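The Clilberg Road Raffle

by Ffion Vaughan

I should say straight off that I never wanted the boat. I bought one ticket, number 272, from Pascual Herrera, because he was standing in my doorway with rain running off his hat and I couldn't find a polite way to shut the door. A pound! I've wasted more on worse biscuits.

And then in March he rang me at breakfast and said, "Ffion, my love, you've won the Birnau."

I thought he meant a holiday. There's a lake somewhere called that, or a church, or a church on a lake, and I'd already got as far as wondering whether my good sandals would do another summer. But no, the Birnau was a dinghy, blue once, and it was sitting on a trailer outside the chip shop with a sign on it saying COLLECT TODAY PLEASE.

I live in a second-floor flat. I don't drive. I can swim, if you count the kind where you keep your chin up and hold on to the side between goes.

"You could sell it," said my sister on the phone.

"Who to?"

"Someone with a boat-shaped hole in their life," she said, and laughed so much she had to put the phone down and see to the dog.
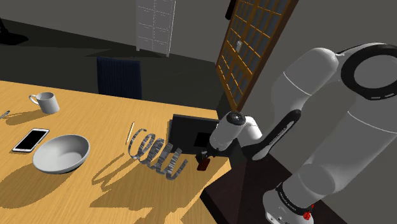
1. In which I try to get rid of it

I put a card in the newsagent's window. Small boat, one owner (me, since Tuesday week, which I left off), no oars. I asked for thirty pounds and got three calls. The first was a man who wanted to know if it would make a good pond. The second was a boy who had eight pounds and asked if I'd wait for his birthday. The third was Pascual.

"You can't sell her," he said.

"Pascual, you raffled her."

"That was for the roof." (The sailing club roof, he meant, which has been coming in since I was at school.) "It's different when it's a stranger's card in a window."

I said I wasn't a stranger, I was the woman whose landing he'd dripped on, and he went quiet. Then he asked if he could come round, and I said yes, mostly because I'd made a cake and it was already going hard on one side.

He ate two slices. It took him the whole of the first one to get round to it. The boat had belonged to his wife, Quezada that was, before they married, and she'd gone on calling herself Quezada whenever she was in it. "On land, Mrs Herrera," he said. "On water, Quezada. If you called her the other thing she'd splash you."

I asked why on earth he'd given it away.

"I thought if I did it quick," he said, and then he picked at the crumbs with one finger and didn't go on, and I cut him a third slice.

So that was the card out of the window. I went down for it that same evening in my slippers. The boy with the eight pounds was in there buying crisps and I felt terrible, I can tell you, and I told him he could come out in her some time, as if I was a person who took people out in boats.
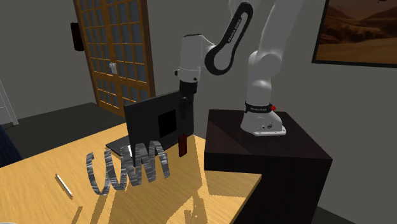
2. Chapter the wet one

You'd be amazed how much there is to know before you even get your feet damp. Pascual had me on the slipway every morning for a fortnight, tying a rope to a ring and untying it again. I learnt cleat and painter and thwart. I learnt that you step into the middle, never the side, and I learnt it by stepping on the side. He lent me a towel and didn't say a word, but his shoulders were going.

We went out properly on 6 June 2026. The water was flat and a bit brown, with that smell of pennies it gets in warm weather, and there was hardly enough wind to lift a hanky. I had the tiller and Pascual sat up front with his back to me, which I thought was trusting of him.

"Where are we going?" I said.

"Flevar."

Flevar is a lump of rock with a bush on it. Gulls sit there. It took us most of the morning, because I kept pushing the tiller the way I wanted to go, and that's backwards, and every time I did it we'd swing off towards the car park and he'd say "other way, Ffion" in the same patient voice.

When we got up close he took off his hat and put it on his knee. I let the sail flap. I didn't know if I was meant to say something, and I'm no good at saying something, so I leant over the side and got a handful of water and flung it at the back of his neck.

He shouted! He turned right round, dripping, with his mouth open, and I thought, well, that's it, you've done it now, you'll be walking home across the seabed.

"What was that for?" he said.

"I thought somebody ought to."

He looked at me for a long time. Then he put his hat back on, reached over the side with both hands, and got me full in the face.

The boy's coming out with us next week. I've told him to bring a towel.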